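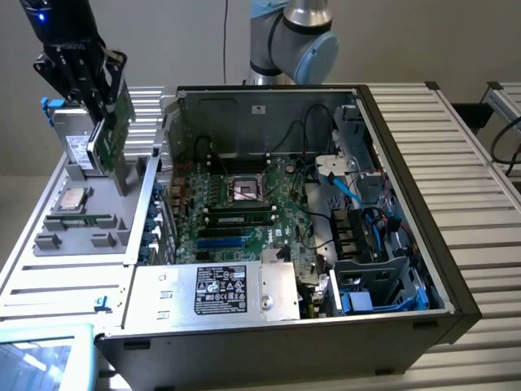

Prinard 2865 parts tray review

Posted in: Bench and storage
Reviewed by Vasylenko
Supplied by: bought at retail from Nusaden

The Prinard 2865 is a gray 3D-printed tray for holding desktop PC components while the machine they came from is open. It has pockets for processors, long slots for memory modules, and posts and smaller holders for whatever else comes out of the case. It has no lid, no moving parts and no electronics. I bought one in October and have used it for teardown and reassembly of office desktops, mostly the kind of tower that gets laid on its side with the panel off and stays that way for an afternoon.

My previous arrangement was a Grudau magnetic mat with the components set next to it on antistatic bags. The mat remains the better choice for screws. It was never meant for parts, and a processor lying on a bag beside an open chassis is one sleeve away from the floor.

Build

The tray is printed in one piece. Layer lines are visible on the vertical faces and can be felt with a fingernail. On my unit the top edges of the posts had been cleaned up, but two of the slots had fine strings of plastic across the inside. These came away with tweezers. One corner of the base had lifted slightly in printing and the tray rocked on a flat surface until I put a 3000 grit sheet on a piece of glass and worked the underside down. That is a silly grit for removing material and it took a long time. Use something coarser first.

The supplied feet are thin adhesive pads. I left them off and used a strip of double-sided tape at each end, which holds better and comes up cleanly. If the tray will always sit in the same place next to the work, fix it down. Pulling a memory module out of a snug slot one-handed will otherwise lift the whole tray.

Processor pockets

The pockets are square and plain. A processor with a metal heat spreader sits in one face up, with the spreader above the rim far enough to take hold of by the edges. There is no ledge or relief at the bottom, so the underside of the package rests on bare plastic. For processors with flat contacts I consider this acceptable for short periods if the pocket is clean. For processors with pins it isn't, and I put a piece of conductive foam in first. The foam raises the part and makes the fit looser.

Clean thermal compound off the spreader before the processor goes into the tray. Compound that gets onto the printed surface works its way into the layer lines and alcohol does not fully remove it. One of my pockets now has a permanent pale smear in it.

The pockets have no orientation mark. I added a dot of paint pen at one corner of each and always place the processor with its triangle at the dot. This ought to be molded in, or printed in, at the factory.

Memory slots

The long slots are the best part of the design. A full-length desktop module lies in one horizontally and does not slide. Grip is light. I measured no bowing of a module after leaving it in place overnight.

Clearance at the ends is 5 mm on my tray, enough for a fingertip on one side. With gloves on it is tight. Modules with tall heat spreaders fit the length but not the width, and those have to go elsewhere. Laptop modules fit and then wander, because nothing stops them moving along the slot.

When only one module of a pair has been removed, note which socket it came from. The slots are unlabeled. I ran a narrow strip of masking tape along the outer edge of the tray and write the socket number on that.

Drives and small boards

A 2.5-inch drive is outside what this tray was drawn for, going by the product sheet, which lists processors and memory only. In practice it can be stood against the posts, though with the cable still attached the weight of the cable tips it. A bare circuit board will stand on edge between two of the smaller blocks if its thickness happens to suit the gap. Two of the boards I tried did, one didn't. I wouldn't leave either kind of part in that position and then walk away from the bench.

The pegs and blocks along the lower edge are described as general-purpose holders. I have not found a steady use for them. Loose screws roll between them and are awkward to pick out, so screws still go on the Grudau mat.

Static

The product sheet does not state a material and makes no claim about static dissipation. Nusaden, asked by email, replied that the tray should be treated as ordinary plastic. I do so. The tray gets wiped with an antistatic solution at the start of a session, I wear a strap clipped to bare metal on the chassis, and parts that will be out for longer than the job go into bags. Anyone working under a written ESD procedure should assume this tray doesn't meet it until told otherwise in writing.

Use beside an open tower

Position matters more than I expected. With the chassis on its side and the motherboard facing up, I keep the tray immediately to the left of the case, long slots running across, so that the path from the processor socket to the pocket is short and doesn't pass over the power supply or the drive cables. An empty socket with its contacts exposed is the most easily damaged thing in the machine at that stage. If there is a plastic cover for it, fit the cover. The tray has no place to keep one when it isn't in use, and a flat recess would have been more useful than the pegs.

Reassembly is quicker than with the mat alone, chiefly in the memory step, because the module can be taken by both ends with the notch already facing the right way. I saw no difference when refitting the processor.

Wear

After 50 insertions and removals of the same module, the slot was slightly looser and still held. Nothing has cracked. There is a shallow dent in the rim of one processor pocket where I dropped a screwdriver on it. I'd keep the tray out of a hot car.

For

Memory slots hold full-length modules securely without bending them
Processor can be gripped by its edges
One piece, nothing to lose

Against

Unlabeled slots and no orientation mark in the pockets
Base not flat on the unit tested
No stated static properties
Lower pegs of little use
Thin adhesive feet

Verdict

Recommended for anyone who opens desktops regularly and currently rests parts on bags or on the lid of the case. Check the base for flatness on arrival and return it if it rocks. For one upgrade a year, the antistatic bag the new part came in will do.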